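Equipment Planning Analyst, Laundry Handling (part-time, one-year contract)

Flurnetti Linen and Garment Care
Posted September 2018
Reference 2968

We wash, dry, fold and send back other people's clothes. Washing and drying have been done by machines for as long as the company has existed. Folding is still done by people, and for the last few years we have been told, at trade shows and over the phone, that this is about to change. We would like to hire a person who doesn't believe that until they have seen the numbers, and who will change their mind if the numbers are good.

The job is to help us decide whether to spend money on folding equipment, how much, and when. You will not be selling the idea to our staff. You will not be writing press releases. If your report says we should buy more tables and better lighting and leave it there, that report will be read as carefully as any other.

What we already know

Towels and flat sheets are close to a solved problem. Several makers sell machines that handle them, and our questions there are about floor space and service contracts. Mixed clothing is another matter. A shirt comes out of the dryer in a different shape every time, one sleeve inside out, and the sales material tends to start from the moment after somebody has already straightened it. 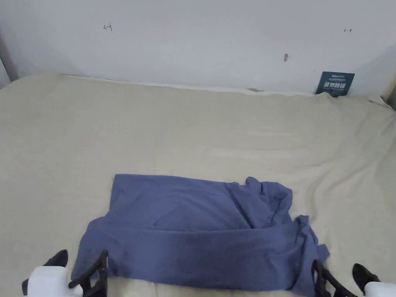
We have sat through enough demonstrations to have a short list of things we distrust. Speeds quoted for a single garment. Speeds quoted without the failures. Prices that leave out the grippers, the spare fingers, the software renewal and the person who has to stand nearby. One quote we received had a line for "integration" with no figure next to it — we asked for the figure twice and still don't have it.

What you will do

Read the quotes we have from Jollix and Ledix and put them on the same footing, so that a dollar in one means the same as a dollar in the other. This is harder than it sounds. One is a purchase price and the other is a lease with a usage charge.

Build a five-year cost model covering purchase, installation, power, parts, downtime, training and removal. We mean it about removal. Our last big machine cost us more to get out of the building than we had set aside for a year of repairs.

Plan and run a trial of 1000 garments, taken from ordinary customer loads and not sorted for the occasion. Every garment goes in the log, including the ones that had to be started over, dropped, or finished by hand.

Spend time on the folding floor with our current team and learn to fold to our standard yourself. You can't judge a fold you can't make.

Visit the Furtună site, our smaller plant, and tell us whether the floor, the doors and the electrical supply could take any of this equipment without building work.

Write one report, in plain English, with a recommendation. It is due in December, and the budget meeting will not be moved to suit it.

What we are looking for

You have bought, or helped buy, equipment that other people then had to use every day. It doesn't have to be laundry equipment. Packing, food, printing and hospital supply would all be useful backgrounds.

You can use a spreadsheet well enough that somebody else can follow it after you leave.

You are comfortable telling a supplier that you don't understand an answer, and asking again. We don't require an engineering degree. It won't hurt, but two of the worst purchases we ever made were signed off by people who had one.

Some knowledge of robot arms and grippers would help, mainly so that you know what wears out. If you have watched a gripper try to pick up one layer of cotton and come up with two, you know the kind of detail we want in the log.

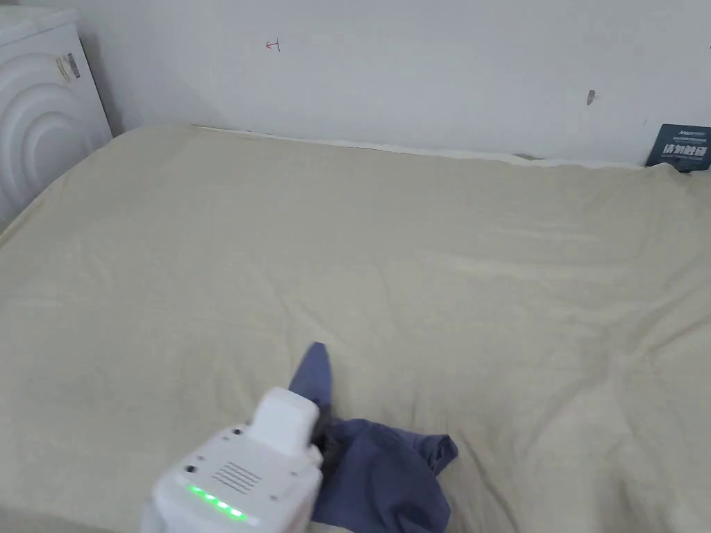

Is the decision to buy already made?

It is still open, and the money hasn't been committed. There is a planning figure in next year's budget, which covers the trial and your contract and nothing else. Any purchase would need separate approval after the report is in.

Please also know what this job isn't. It isn't a way of deciding who on the folding floor keeps their position. The team has been told about the trial, has seen this posting, and will have a chance to comment on your draft. Several of them have strong opinions about the suppliers' videos and we suggest you listen to them early.

Hours and pay

Three days a week, with some early starts during the trial, when you will be on the floor for the first loads. Pay is by the day and depends on experience; we will give you the rate in our first reply, before you spend time on an interview. Travel to Furtună is paid. There is no bonus tied to a purchase, and you may not accept meals, travel or gifts from any supplier while you work for us.

How to apply

Send a resume and one page on a piece of equipment you recommended, or argued against, and how it worked out. Tell us what it cost in the end compared with what was promised. We had 174 applications the last time we advertised an office job, and most of the cover letters could have been for any company. The one page is what we will read first.

Put the reference number in the subject line. Shortlisted applicants will be asked to come in for half a day, which is paid, and will be given a real supplier quote with the name removed and asked what is missing from it.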